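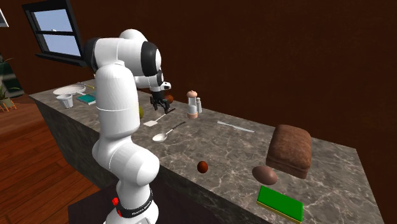

Setting up the wrist camera on a simulated kitchen arm

I love this job, and I say that having done it badly more than once. Getting the wrist view right on a simulated arm takes an afternoon the first time and ten minutes ever after, and the difference it makes to everything you do later is huge! These notes are for our kitchen cell in Stuvisard, the one we call Gomlow, but the order of work should suit any single arm with a two-fingered gripper and a worktop in front of it.

Before you start

Save a copy of the scene file. Then save another one somewhere else (Colin Mellor will tell you why, at length). You need the arm loaded and holding still, the gripper open, and gravity switched on so that everything has dropped on to the worktop and stopped rolling. Let it run for 100 steps before you touch anything. Round things take longest to settle, and if you measure while one is still creeping along you'll chase the error all day.

Step 1: Check the base

Select the base and read off its height and its turn about the upright axis. Both should match the numbers in the cell sheet exactly. If the base has been nudged, put it right now, as every later number hangs off it. Lock it when you're done. Stuart Lambert once tuned a whole set of grasps on a base that was turned by 18 degrees, and they were lovely grasps too, but they all had to go.

Step 2: Fix the camera to the wrist

Make a new camera and parent it to the hand, the solid part above the fingers. Don't parent it to either finger! It will look fine until the gripper closes, and then your view slides sideways with it. Zero the camera's offset first, then move it back and up a little at a time until both fingers show along the bottom of the view.

Step 3: Tilt and field of view

Wrist cameras are all about compromise, and I tend to tilt first and widen second. Aim so the line between the fingers runs up the middle of the picture, then open the field of view until you can see what lies either side of the thing you're going for. In ours the black grip of the spatula comes down between the two fingers, with the ladle off to the right and the green block and the brown oval thing over on the left, and that's a spread I'm really happy with. Any wider and the fingers start to look bent -- any narrower and you lose the neighbours you might knock.

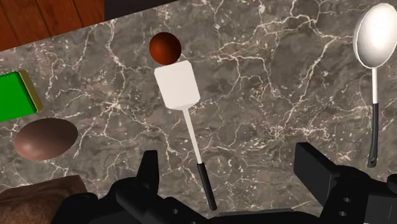 Fingertips are the next thing to look at, and they deserve a proper zoom in. Open the gripper fully and see that each tip is clear of the near edge of the view, with a good patch of worktop showing between them. A handle is a great test piece. With the spatula lying head away from the arm like that, you can follow its white shaft straight down to the grip and judge whether your line of approach agrees with it. If the handle wanders off to one side as you lower the arm, go back to Step 3 and correct the tilt in small bites.

Step 4: Near clipping

Set the near clipping distance last. Too large and slices of the fingers vanish, too small and the surfaces flicker where they meet. Close and open the gripper a few times while watching the edges of the black housing. Dark parts on a busy marble top are kind to you here, as any missing bit shows up as stray veining.

Step 5: Run it and save

Play 3000 steps of the slow approach with the wrist view open in one window and the room view in the other. You're watching for shake in the wrist view that isn't there in the room view. If you get it, the camera is updating one step behind the hand, and ticking "follow after physics" cures it.

Save as a new version and write the number on the cell sheet. Gomlow is on 2306 at the moment -- please don't overwrite it, the Bloxham lot are still using that one.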